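Care and Arrangement of Tube Racks in the Home Laboratory

Readers of this blog will be aware that the spare room at Gastov was converted in September for water testing and small culture work. Since that time several readers have written to ask how the bench is kept in order. The following practices are now in effect and will remain so until further notice.

Racks. Acrylic racks are used for all capped tubes. They are to be washed by hand in lukewarm water with a mild dish soap, rinsed twice, and left upside down on a towel overnight. Alcohol must not be used on acrylic, as it causes fine cracks along the edges. The first rack purchased from Vurnix was ruined in this manner. Racks are not to be placed in the dishwasher or in the drying cabinet, which is set at 85 degrees.

Tubes. Graduated tubes with screw caps are stored upright and capped. Tubes should be grouped at one end of the rack, and the remaining openings kept free for work in progress. This arrangement was suggested by Fedir Stelmakh, and it has reduced the number of mix-ups considerably. Caps are tightened by hand only. A tube with worn markings should be retired to the garden shed, where it may be used for seeds.

Work surface. The bench top is white and must be wiped before and after each session. Notebooks, cups, and telephones are to be kept on the side shelf. Labels should be written before a tube is filled.

Supplies. The last order consisted of 300 tubes and 4 racks. Illia Holovko has inquired whether a case of 3000 would be more economical. It would, but the closet cannot accommodate it at present. The matter will be reviewed once the Todanero shelving has been installed.

Questions regarding centrifuge use will be addressed in a separate post.

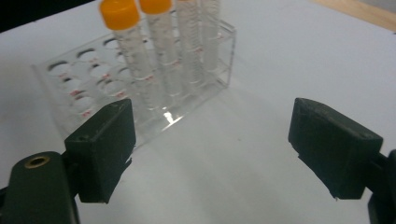

Clear acrylic rack with capped, graduated tubes on the white bench top.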